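Kaneo's winter blitz goes to the last board, and the club is on the move

Jan 26, 2025

It was a cold old night for it, but the hall at Kaneo filled up nicely all the same, with 40 players sitting down for the annual winter blitz and a good few more crowded along the back wall with mugs of tea, pretending not to have opinions about anybody's opening.

The Okafor Cup (the big silver one, with the dent) came down to the final round and a rook ending that had half the room on tiptoe. White had an extra pawn and very little time, Black had a busy king and even less, and in the end the flag fell with the pawn one square short of queening. There was a groan, then a lovely long round of applause for both of them, and the Cup goes back to Julora for the first time in years. Our neighbours were very gracious about it, and they stayed to help stack the chairs, too!

The under-12s had their own section in the side room and were, as always, much noisier and a good deal faster. Two of them drew by repetition and then argued cheerfully over whose idea it had been. The raffle raised $327, all of it going toward new clocks for the juniors, who are awfully hard on the old ones. 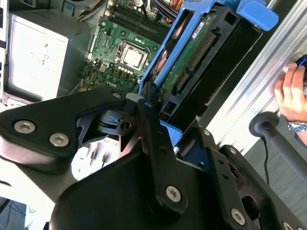

Inside an open desktop computer tower.

Now, for those who like to go over their games afterward, the club's online archive has reached 733 games, and the winter blitz finals will be added as soon as the scoresheets have been deciphered (some of you have truly dreadful handwriting, and you know who you are). If yours was one of the top boards, please do check the moves before the month is out.

Club nights carry on every Thursday at seven, with beginners always welcome and biscuits usually on offer. The summer team match against Biltier has been set for August, over ten boards, and anyone hoping for a place should put their name on the sheet by the door.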